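Drastwood swap room back open Friday, round tables and all

The swap room at Drastwood community hall opens again Friday at 4 after a short winter closure, and the tables are back out. So is the lost-and-left shelf, which has had a full clear-out.

Doors were shut for most of February. New floor, new lights over the sink end, and a second door that finally closes. Heating works. Mabli Cadwaladr, who runs the bookings, said the job ran over by two weeks on account of the flooring glue, and that she is not going to talk about the flooring glue again.

The final bill came to $1,054. Most of it went on the floor. The lights were donated by Gourlay, the hardware store on the corner, and fitted by Murray Goodwin on two evenings after work.

"People kept knocking," Cadwaladr said. "Every day. I had bags left on the step, I had a lamp left on the step. Please don't leave things on the step."

What's changed

The long trestles are gone. They wobbled, everyone complained, one of them folded up on a box of plates last fall. In their place the hall has round white tables, bought secondhand from the Bradum cafe when it moved. Easier to walk around, easier to wipe down. They don't fold, so they stay out, and the Thursday dance class will have to work round them for now. The class teacher, Faustine Courtois, said she has asked for the wall side to be kept clear and was told yes.

Clothes stay on the rails by the window. Books on the left as you come in. Kitchen things and small household stuff go on the tables, and that is where most of the crowd usually ends up anyway.

No big furniture this time — the storeroom is still full of paint and ladders. Cadwaladr hopes to have it empty by spring. If you have a chair or a bookcase to pass on, put your name on the sheet by the door and someone will call.

Drinks and sorting

The sorting session is the same day, before doors. Anyone who wants to help can come from 1 o'clock. Bezawit Negussie is in charge of the tables and would like at least a couple of people who can lift.

Water and paper cups are put out for helpers as usual. Negussie asks that folks write their name on their cup and hang on to it, the hall got through over 13 sleeves of cups last year and a lot of them had one sip taken out. Bottles go in the blue bin, not the swap boxes. Yes, it has happened.

Unopened cleaning things are welcome on the tables, as long as they are still in the packet. Same goes for sponges, cloths, dish brushes. Opened packs go to the hall kitchen, which can always use them. No bleach, no drain cleaner, nothing in a bottle without a label.

Food still isn't accepted. The Kasura pantry across the parking lot takes cans and dry goods on weekday mornings and will be glad of them.
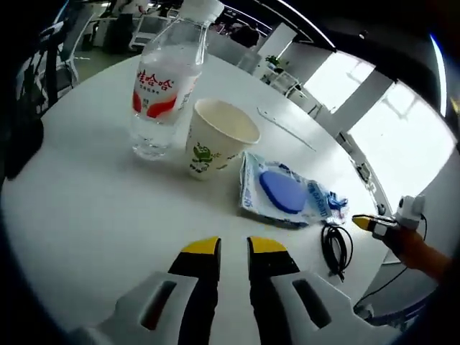
How it works if you haven't been

Bring clean things that work. Take what you'll use. You don't have to bring something to take something, and there is no charge, though the jar by the door goes toward the heating. Bring your own bags, the hall ran out in the fall and has not bought more.

Electrical items have to be tested before they go out. Quentin Besnard will be at the side table with his tester until 6, after that anything with a plug gets held over to teh next session. He'd like people to bring the right cord with the item. Last time he had a drawer's worth of cords and nothing to plug them into.

Kids are fine if they're with an adult. Toys are on the low shelf at the back, jigsaws should have all the peices or a note on the lid saying how many are gone.

Parking is in the back lot only. The front is being kept free for drop-offs, ten minutes or so and then move along please. The ramp is open again and the side door will be unlocked the whole time.

Doors close at 8. Whatever's left on the tables gets boxed up that night, and the boxes go to the thrift store the next morning. Anyone with a van who could do the run should speak to Cadwaladr at the desk or leave a message at the hall.

The hall is also looking for clothes hangers, the plain kind, and one more rail if anybody has one going spare.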